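Who Eats Last? Queueing in the Evmont Student Cafeteria

Term project report, Everyday Statistics
2024-02-18

1. Why we did this

Everyone at Evmont has a theory about the lunch line. The most popular one is that the other line is always faster. The second most popular is that the salad counter is run as a kind of punishment. Our group wanted to find out if either of these held up, and the course required us to hand in something with a table in it, so the two needs met nicely.

The cafeteria has two serving counters, which the signs call Caditby and Grenesel after the old dormitories. Caditby does hot food. Grenesel does soup, salad and a tray of something under foil. Both feed into the same pair of cash registers, and that matters more than we expected.

2. Method

We stood near the door on nine lunch breaks and wrote down when a person joined a line and when the same person left the register. Our first plan was to follow one person in every ten. People who are being followed with a clipboard walk faster, so we dropped that and sat down with coffee instead.

The first two lunches had to be thrown out. On one of them our two watches disagreed, and on the other the fire alarm went off and the line reached an average length of zero. All results below come from the remaining days.

3. Results

Counter: Caditby. Longest wait: 28 minutes.
Counter: Grenesel. Longest wait: 22 minutes.

The gap of six minutes looks like a win for soup. It mostly goes away once you leave out the days when Caditby had lasagna. On a plain day the two lines moved at nearly the same speed, and the slow part was paying. A person with exact change could hold up both counters at once, and several seemed to enjoy it.

Switching lines did not help. The people we saw switch nearly always came out behind whoever had been standing next to them - one went back and forth until he gave up and bought a granola bar. 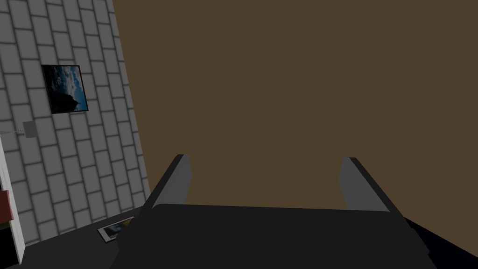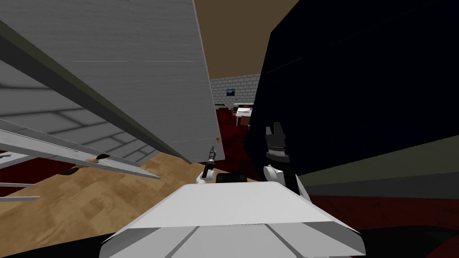 Two computer renderings.

4. What we would change

We should have timed the registers separately from the counters. We only saw this after the data was in, when it was too late to do anything except write this paragraph. A second round in May would also catch the exam weeks, when half the school eats at odd hours and the other half lives on vending machines.

We also asked the kitchen if a third register could be opened at noon. The answer was that there is a third register, and it is in a closet at the Ham building, and it has been there for some years. We have put in a written request. The form for this is handed out at the Grenesel counter, and you have to stand in line for it.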